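The Nolter Starter Kit

Hi, I'm Kaede Tamura, and I've been running a business from my spare bedroom long enough to have made most of the mistakes you can make in one. I bought every course going (my husband still brings up the one with the cassette tapes!) and filled two closets with product I couldn't sell. The Nolter Starter Kit is what I wish somebody had mailed me back then.

Inside the box you get the planner, 100 customer cards, 100 matching envelopes and the Ulomlow workbook, which has 4 sections and plenty of room to scribble. I wrote the workbook with Úna Mac Carthaigh, my very first customer and now my business partner, and we argued over every page of it.
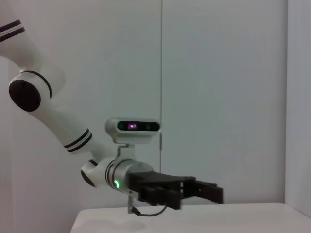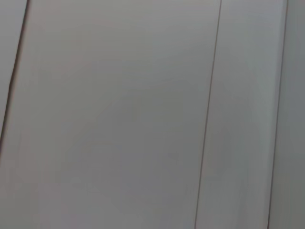
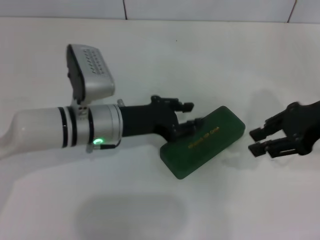

Now, the part people email me about most is the customer cards. You write down who you talked to, what they asked for and when you promised to call back. I know, I know, you have a phone for that! So do I, and I kept losing people in it. With a card sitting on my desk I make the call.

You don't have to sign anybody up, and there's no monthly order. Buy one kit, use it up, and order refill cards if you like it. The refills fit the older Amano card box too, so hang on to yours if you have one.

Give it three months before you decide. My own first month was awful, and then August came along and I had to order more envelopes.

Kits ship flat in a plain carton. If yours shows up with a bent corner, write to me and I'll send another planner.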